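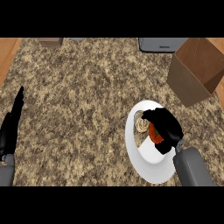 Simulate first, or just buy the arms?

Asked 7/18/23 by clavkitchen

Hi all! I help run the prep kitchen at a small catering place in Clavville and I've been handed the job of planning for a two-arm setup by November. The work is light stuff, moving food and dishes around a counter (a tomato, a little bowl of dip, that kind of thing). Budget is nearly 88 thousand and my boss wants to spend all of it on hardware. Atach quoted us for arms with hands, Broda for arms with simple two-finger grippers, way cheaper. Do I hold some money back for simulation time? And do we really need fingers??

2 answers

Emiliano Leiva
Hold money back, please! We went with Iturra for our sim work and paid 2000 a month, and it changed what we ordered. I'd laid out our counter on paper and thought reach was fine. Then you put a platter near one edge and one arm is right beside it while the other is way over on the far side with a whole lot of countertop in between. Do that with your own layout, your own boxes and appliances, before you sign anything.
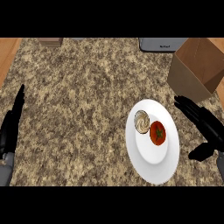
Counter layout in sim, right hand open beside the platter, left hand over on the other side.

On fingers, I'd say it depends on your dishes. Tomatoes, you can probably get by with the Broda. Shallow bowls and plates stacked on each other, I'd want to try both in sim. Ask Atach what spare fingers cost too, ours were a separate line and I missed it. Oh and get mounting and install in writing.

gravyboat100
just buy one arm and see if you like it

clavkitchen
Thanks Emiliano, asking about the spares tomorrow. Did Iturra make you sign for a full year?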